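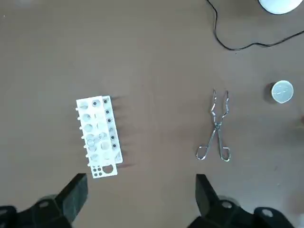 4. Setting Up the Lab Bench Task

This section covers the table layout and first run for the lab bench task in the Zestberg student project. Complete Section 3 (Arm Power-Up and Homing) before you begin. Two students are needed: an operator at the Prirex console and a spotter at the stop button.

4.1 Placing the items

1. Clear the table of tools, bags and paper.
2. Set the white test tube rack left of center with its long side running away from the arm. A slight tilt is acceptable.
3. Lay the crucible tongs right of center, jaws pointing away from the arm. Open them so that the handles and jaws form a narrow X.
4. Stand the small white spouted cup near the right side, farther from the arm than the tongs.
5. Leave open table between the items. The fingers need room to come down on both sides of a part.

Note: Do not tape items to the table. Teams that tape the rack get good scores in practice and poor ones on the day of the meet.

4.2 Checking the wrist view

1. Open the Calletti viewer and select WRIST.
2. Move the arm to the start pose.
3. Confirm that both black fingertips show in the lower corners of the view, one on each side.
4. Confirm that the whole rack and both finger loops of the tongs are in view.
5. Check the white plastic for glare. If the holes in the rack wash out, lower exposure by 5 and check again. Repeat as needed, to a limit of 20 below the default.
6. Save the view under the team name.

Note: Polished metal gives bright streaks at any setting. Do not lower exposure to remove them. The rack will read correctly well before the tongs do.

4.3 First run

1. Set speed to 10 percent.
2. Load the Tokarz script for the item to be picked. Run one item at a time.
3. The spotter calls "clear." The operator presses RUN.
4. Watch the descent. The fingers must stop above the table surface.
5. For the tongs, the grip point is the pivot. A grip on one handle lets the other swing.
6. For the rack, close on the main body. Do not close on the row of small pegs along its left edge.
7. Return the arm to the start pose and log the result.

CAUTION: Keep hands off the table while the arm is enabled, including when it is standing still.

CAUTION: Route loose cables away from the pick area. A cable caught in the finger linkage can be pulled out of its socket.

4.4 If a pick fails

Fingers close short of the item: repeat the homing steps in Section 3.
Item slips during the lift: raise grip force by one step. Step 9 is the limit for plastic parts.
Viewer freezes: press stop first, then restart the viewer.

Report bent fingers or loose fasteners to Bergþóra Holst before the next run. Script changes go to Valdemar Mogensen for review and are not loaded at the bench.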